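Another pledge for the Besodden roof, and still no scaffolding

By Rania Helmy
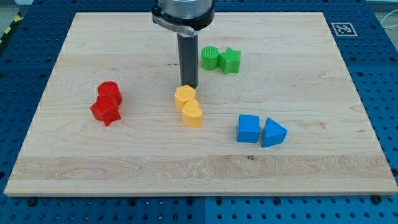 What was promised, and what has arrived

The Hiltier family foundation said this month that it would put $5 million toward rebuilding the roof of Besodden Hall, which burned in January. Lalier, the cosmetics company, matched it within hours. Both announcements came with a portrait of the donor and a paragraph on heritage. Neither came with a payment schedule.

I asked for one. Hiltier's office said the money would be released "in step with the needs of the project." Lalier's said much the same in more words. The hall's trust confirmed that, as of Oct 20, 2018, it had received nothing from either. Of the 11 large pledges made since the fire, 2 have been paid in full, and those were the smallest.

Small donors have done better. Nearly 200 people sent checks in the first weeks, and all of those have cleared. They don't get a plaque. Hiltier, I'm told, has asked for its name over the east door.

There is also the matter of tax. A pledge costs the giver nothing until it is paid, and when it is paid a good part comes back as a deduction. That's legal, and maybe it's fine. But the public will be covering a share of this roof whatever the plaque says, and I would like to see that share printed in the next press release.

The trust's architect, Jankauskaitė, has been careful in public. Her drawings are ready, she told a meeting at the library, and the timber has been priced, but she can't sign a contract against a letter of intent. The temporary cover was meant to last one winter. She would not say what happens if it has to do two.

A spokesman for the trust called the pledges "transformative." I asked what had been transformed so far, and he said he would get back to me. The trust's next set of accounts is due in January. I'll be reading the line marked "received."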